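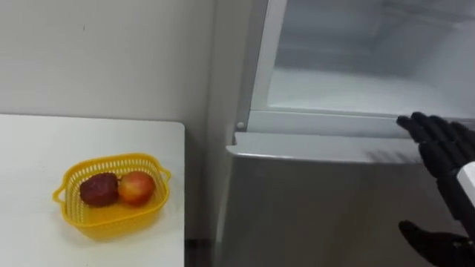
Two-handle basket in yellow, with two apples, on a white table next to the refrigerator.

Drerby Two-Handle Storage Basket, Yellow

Small open-top basket for fruit and other loose items kept on a table, counter or refrigerator shelf. Molded plastic, one piece, no lid. Supplied assembled.

Construction
The openings in the wall let air reach the contents and let rinse water out. The rim is continuous and has no sharp edges. Corners are rounded inside and out, so a cloth gets all the way in. A loop handle is molded into each of two opposite sides. The handles are fixed. They do not fold and cannot be removed.

Handling
Lift by both handles when the basket is loaded. One handle is enough to slide it forward on a shelf, but do not carry a full basket by one side. Stack empty baskets only. The handles are sized for fingers, not for hanging on hooks.

Use in the refrigerator
Suitable for the main compartment. Measure the clear depth of the shelf with the door closed before ordering, and include the handles in the basket's overall length. If the shelf is narrow, turn the basket so that the handles face front and back. Not suitable for the freezer - the plastic stiffens at low temperatures and a handle may crack if knocked.

Apples and other whole fruit can go in directly. Cut fruit, raw meat and anything that may leak should be in a closed container first.
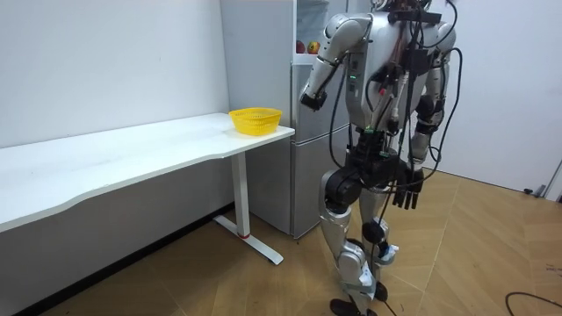 Basket on the long white desk with metal leg, wood floor.

Use on a desk or table
The base sits flat and needs no feet or pads. Keep the basket fully on the surface, with the handles inside the edge where people walk past. On a polished or very smooth top it will slide if pushed. The Wusik non-slip liner (sold separately) can be cut to the base with household scissors and placed underneath.

Set down at a desk, the basket serves as a holding place while a refrigerator shelf is being wiped or rearranged. Pack heavier items first and leave the handles clear.

Color
Yellow only. The thinner areas pass some light and look paler or warmer depending on the lamp and the surface below. Small differences in shade between production batches are normal and are not treated as a defect. 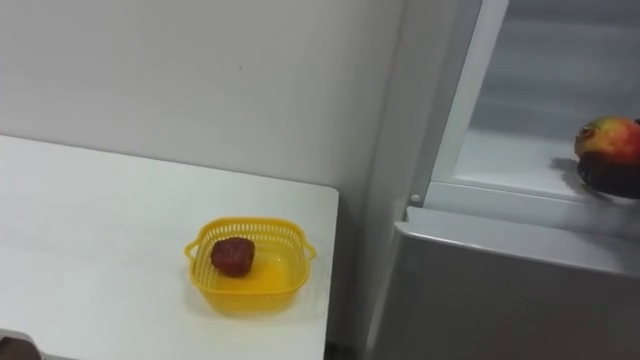

Yellow basket holding a single small dark red item. Perforated band at the top, loop handles at the sides.

Cleaning
Wash by hand in warm water with dish soap. Use a soft brush on the openings. Do not use scouring powder, steel wool or bleach. Dishwasher use is not recommended; repeated hot cycles may warp the rim. Dry before returning to the refrigerator.

Ordering
Sold singly or in packs of 4. Orders of 2000 pieces and up are shipped on pallets direct from the Sodumum warehouse; allow 3 weeks. Single baskets and packs ship within 2 working days.

Replacement handles are not available. A basket with a cracked handle should be taken out of use.

Related items
Wusik non-slip liner, clear
Yazıcı divider, short
Yazıcı divider, long

The dividers stand loose in the basket and do not clip to the wall.

Trade and bulk inquiries: Niilo Kemppainen, Drerby sales office
Page updated 4 December 2022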